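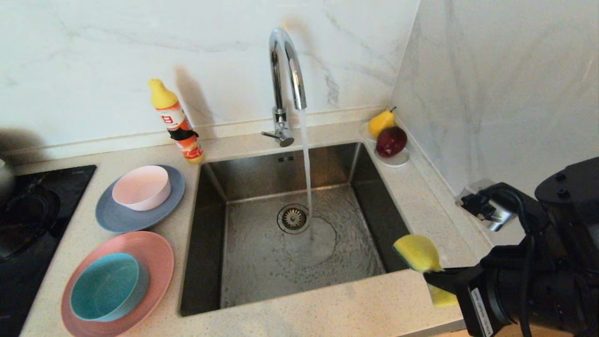
Water pressure on the Horkari side of Kevis is to stay low for at least another nine days, supplier Dultero has confirmed, after a second fault was found on the main under Tsegaye Road. 724 homes affected, up from 513 at the weekend. Upstairs showers are the worst of it, and some combi boilers won't fire up at all. Downstairs most people are getting something – a thin stream from the kitchen tap, straight down into the sink, fine for rinsing a bowl but slow going if you want to fill a pan. Dultero says the water is safe to drink and there is no need to boil it.

The first leak was mended last week. Engineers then put the pressure back up overnight and a joint further along gave way, 60 metres down the hill from the first. The pipe is cast iron and the company admits it was already on the list for replacment in July. Residents asked at a packed meeting in the library why it was left that long. Short answer, money. Longer answer to come in writing, they were told.

Zulema Toledo, area manager for Dultero, said the new section had been orderd and would be fitted in two stages so that supply wasn't cut off completely. "We could do it faster with everything switched off for two days. I don't think people want that." Some in the room did want that, going by the noise.

Marilou Tolentino runs the launderette on the corner and has had half her machines out of use. They time out before they fill, she said, and then the door stays locked with somebody's sheets inside. She has asked for compensation and been sent a form. The form is for households. 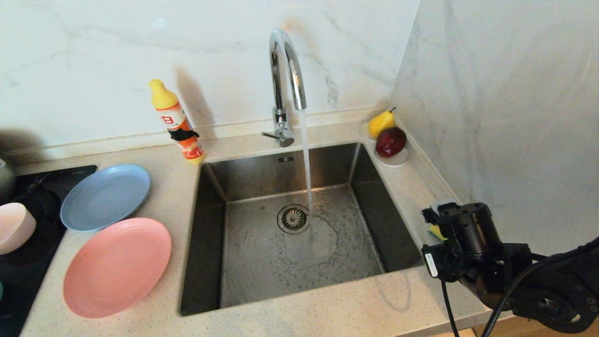
A kitchen tap with the water running.

Payments are where most of the questions were. Under Dultero's own scheme a household gets a credit once pressure has been below the minimum for an hour on two separate days, but it has to be claimed, and so far only 166 claims are in. Zhuoran Ren of the tenants' group wants it paid to everyone on the list without asking. Toledo said she would "take that back". Businesses are dealt with seperately and should ring the main number.

Bottled water is being dropped off to anyone on the priority register. Yulan Shen, district nurse, said two of her patients had been missed in the first round and were added the same afternoon. You can sign up for a neighbour if they are happy for you to do it – have their postcode and the name on the bill ready.

Tsegaye Road is closed from the chapel to the bridge. Buses are going by the bypass, no stops in between, and the school crossing has moved to the far side of the church. Thijs Van Loon, who farms below the road, said surface water had got into his bottom field and he has moved the ewes. He has not been told who pays for the gate.

Next public meeting is at the library again, 7pm, date on the door once it's fixed. Dultero has promised a daily update by text to anyone who has given a mobile number. Bin collections in Horkari are not affected.

Posted 20/04/2022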